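Transport Regulation, Unit 6
Quantity limits in taxi and private hire markets
Notes by Aniela Wasilewska, revised 2023-05-11

6.1 Terms

A quantity limit fixes the number of vehicle licenses in a district. A quality rule sets conditions on the driver or the vehicle (age, insurance, knowledge test) and leaves the number open. Most cities use both. Keep them separate in your written work; last term's papers often mixed the two.

6.2 License value

Where the limit binds and licenses can be sold, the license takes a market price. That price is the present value of expected earnings above the normal return. It falls when buyers expect the limit to be lifted, even if no rule has changed yet. Owners who bought late, usually with a loan, carry most of the loss.

Working case: the district of Gunuslow issues 400 taxi licenses. Private hire operators, of which Woltar is the largest, must prebook every trip and may not use ranks. Assume a fixed fare per mile and a flat pickup charge. 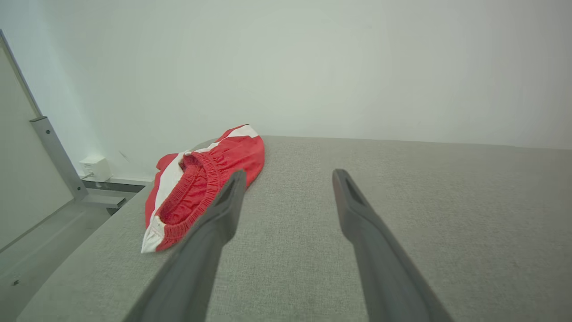 Under these rules the two services compete for phone and app bookings only. Rank and street trade stays with the taxis. If the council adds 300 licenses, waiting time at ranks falls, but so does the share of each shift spent with a passenger. The effect on driver income depends on how many new trips the shorter wait brings in. Paulauskas calls this the wait elasticity, and we use his term.

6.3 Waiting time

Let V be vacant vehicles per square mile. Mean street wait falls as V rises, at a decreasing rate. At a rank, wait is near zero until the queue of cabs runs out, then climbs quickly. Do not apply the street formula to rank data. The Drarketti survey logged 2313 trips over 24 hours and reports rank and street pickups in separate tables.

6.4 Reading and problem set

Read Paulauskas, N., chapters 2 and 4. The Ostrowski paper is optional and uses an older fare table.

Problem 1. Derive the license price when the limit is expected to end in five years.
Problem 2. Repeat with a buyback at half the purchase price.
Problem 3. State which result changes if licenses can be leased by the shift.

Answers go in the Unit 6 folder. Show units at each step.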